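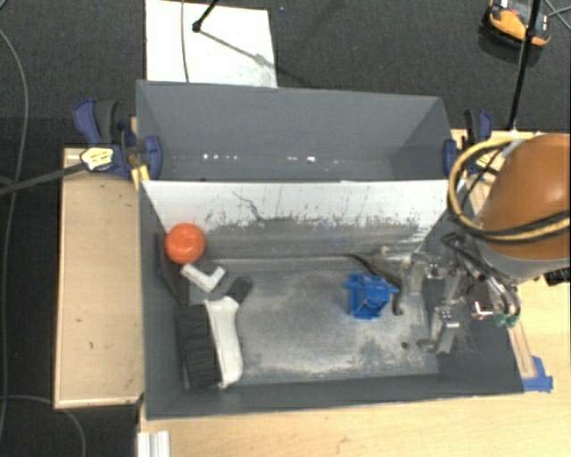
Tellalby Street Names

A table of street and lane names from the town of Tellalby and the two villages that were joined to it, Clondmont and Gruvgate. Each row gives one name, the form it had in older records, and a short note on where the name comes from if that is known.

Maintained by Jomar Maglaya.

Contents

streets.csv: the main table, 2,829 rows
sources.csv: one row per map, directory or deed book used
variants.csv: spellings that differ from the main form
notes.txt: longer remarks on single names

Columns in streets.csv

id: whole number, never reused
name: current form, or last known form if the street is gone
place: Tellalby, Clondmont or Gruvgate
first_seen: year of the earliest source that has the name
status: open, renamed, built over, unknown
origin: person, trade, field, water, direction, other, blank
source_id: points to sources.csv

A row is a name, so a street that was renamed twice has 3 rows. The rows are tied together by the column same_as, which holds the id of the current name. Streets with one name leave same_as blank.

How the names were gathered

The base list was typed from the Bastos directory, which covers Tellalby and Gruvgate house by house. Clondmont is not in it. For Clondmont the names come from parish maps and from the deed books, and the spelling there is much less steady. "Tanner Lane," "Tanners Lane" and "Tannery Lane" all turn up for the same road. The main table has the spelling on the latest map and the rest are in variants.csv.

Origins were filled in by hand. A name is marked "person" only when a source says who it was. Miller Street is left blank because it could be the trade or the family.

Known problems

- 800 rows have no origin.
- first_seen is the year of the source, and many streets are older than that.
- 11 lanes in Gruvgate appear on a single map and nowhere else. They are kept with status "unknown."
- Accents were lost in an early export. Most have been put back.
- House numbers are not included.

Changes

The February version splits "field" and "water," which used to be one value called "land." Scripts that filter on "land" will return no rows. The ids are unchanged.

Format

Files are UTF-8 with commas between fields and a header line. Blank means not known.

Corrections

Send the id, the column, the new value and the source. Changes to origin need a page number or a map sheet.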